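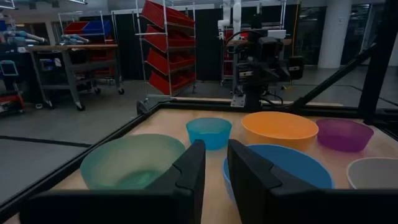

Six bowls on a wooden tabletop.

When Sum-yee Tai talks about the new hearing clinic at Wandholm District Hospital, she tends to stand up. She did it twice in the first ten minutes of our conversation, once to show me how low the old reception counter was and once to point out of the window at the bus stop, which now has a direct service from Pillai.

"People used to change buses twice to get a hearing test!" she said. "Twice, with a toddler! You can imagine how many of them just gave up."

The clinic opens to the public on 2022-09-24, a Saturday, so that working parents can come and look around. It has two soundproof booths, a fitting room and a small repair bench where hearing aids can be cleaned and retubed while the patient waits. Up to now, families in the district were sent to Plutard, and the wait for a child's first appointment had crept up to 16 weeks.

Tai, who trained as a nurse and moved into audiology later, has been asking for this since she came to Wandholm. She is especially happy about the newborn side of it. The maternity ward screened 770 babies last year, and those who needed a second test had to travel for it. Now they will go down one flight of stairs.

"One flight," she repeated, and laughed. "I keep walking it. I timed it with a stroller, using the elevator, and it's still under three minutes."

The money came partly from the state and partly from the Flornus Foundation, which paid for the booths. Sumathi Raju, the hospital's superintendent, joined us halfway through with a folder under her arm and was just as eager to talk, though she kept to the numbers at first. The district made 2,532 audiology referrals last year, she said, and she expects the clinic to take most of them by next July.

"We have hired for it, too," Raju said. "There was no point in building lovely rooms and then locking them three days a week."

Are adults being looked after as well? Very much so, Tai told me, and she would like more farmers and mill workers to come in before they think they need to. Walk-in checks for anyone over 50 will run on Wednesday afternoons, no letter required.

"They say their wife mumbles," she said. "I've heard that so many times. Then we fit them, and they hear the turn signal in their own truck, and they're thrilled about it!"

Raju said a speech therapist will join the team for 13 hours a week to begin with. She wants that doubled, and has already written to the state to say so. Tai was up on her feet again by then, looking for the keys to booth two.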